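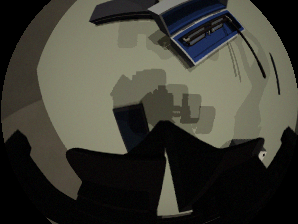
Free glasses repairs are coming back to Rulano this November

If you've been holding your frames together with tape since spring (hi, same), good news. Bognár, the little optical shop on the corner by the bus station, is bringing back its free repair evenings, and the first one is on a Friday at 7 p.m.

I went last year with a pair that had lost a screw and a nose pad, and I was out the door before my bus came. They'll straighten arms, tighten hinges and swap pads for nothing. Cracked lenses are a different matter - those get sent off to the workshop in Sestolitz, and you'll pay the usual price.

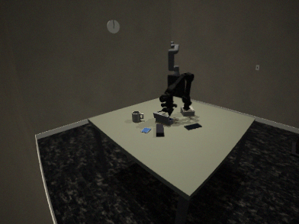 You don't need to have bought your glasses there, which I know puts a lot of people off. The shop fixed 82 pairs over the last run, and plenty of those came from the big chains or the drugstore rack. Sunglasses are fine too. So are kids' frames, and if you've ever met a seven-year-old you'll know why I'm so happy about that!

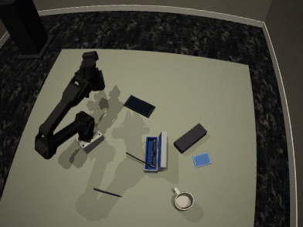 Posted by the Etitska Weekly news desk

There are 30 spots each evening, and you can put your name down at the counter or by phone. Walk-ins get whatever's left after 8 p.m. The limit is 3 pairs per person, so please don't turn up with the whole family's junk drawer like I was planning to.

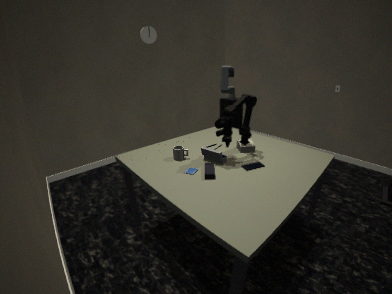
Old pairs you don't wear anymore can be dropped off the same evening. The shop cleans them up, checks the prescription and passes them along to the clinic over in Etitska. Cases are welcome as well, as long as they still close - mine doesn't, so it's staying home.

Parking behind the shop is free after 6 p.m., but the lot fills up fast on market days. The number 7 bus stops right across the street.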